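Bench notebook, May 2021
Catch-all plate on the wood table, continued

Picking up from the October pages, where I said I would give the plate a fair try and then didn't. The Skarnalon write-up still claims that one shallow round plate on a shared table "gathers" small items, so people stop leaving them all over. I doubt it. A plate gathers whatever somebody bothers to put on it, same as a shoebox would.

Table is the light wood one with the long grain. Pultgate wants to swap it for plain white and I'm against. Yes, the stripes are busy, and a clear bottle is harder to pick out on them than it would be on a flat color. But this is what tables look like in people's houses, and if the plate only works on a white top I don't care about the result.

Items used: water bottle with the red cap, tape measure, the small pink and white box, Rubik's cube, the lavender plate. The red cap does most of the work for the bottle. With a clear cap I think I'd be knocking it over.

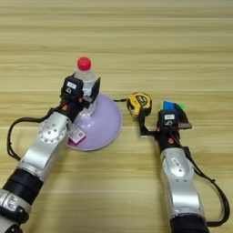 Bottle on the plate is my first complaint. The write-up lists drinks among the things it is good for. I don't see the use. A bottle is tall, the plate is shallow, and the rim is too low to hold anything up if it starts to go. It just takes the room the small things were supposed to have. Crossed it off my list. Ersoy's version has a deeper wall and might do better, but it costs more and I haven't had one on the table.

Second complaint is the tape measure. The write-up files it under "pocket items," which it is not, at least not in my pockets. The casing is chunky and the wrist strap wanders off wherever it likes. Set it down next to the plate and the strap reaches for the rim anyway. So is it on or off? The tally sheet from Treltmont has no box for "partly." I wrote "off" and put a note in the margin, and whoever adds these up will ignore the margin.

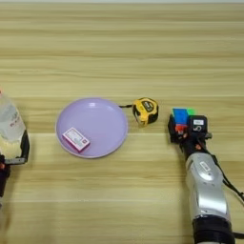
The small box is fine. Flat, light, does what the write-up says. I'd be more impressed if it hadn't been the easiest thing on the list. Any dish in the kitchen would take it.

Now the number everyone quotes. The write-up says 2,581 placements with hardly anything going astray. It doesn't say what was placed. If 2,000 of those were little cartons like ours, then the figure says very little about tape measures, and nothing about bottles. I asked for the breakdown by item and got the same summary back with a new cover page. Until I see it I'm not copying that figure into anything of ours.

Cube next. I expected it to be awkward because of the square bottom and the curved rim – set too near the edge, I thought it would ride up and sit crooked. Need more goes at this before saying anything either way. Noting it so I don't forget which way I was leaning.
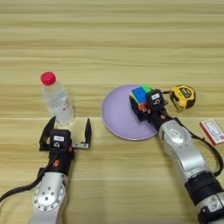
Cube at the upper right of the plate, bottle left of it on the wood.

To do:
Try the cube in the middle of the plate and again close to the rim.
Tie the strap up on the tape measure and see if the "partly" problem goes away.
Borrow the Ersoy one.
Ask again for the item breakdown. Ask for 100 rows of the raw sheet if they won't send all of it.
Keep the wood table until I say otherwise.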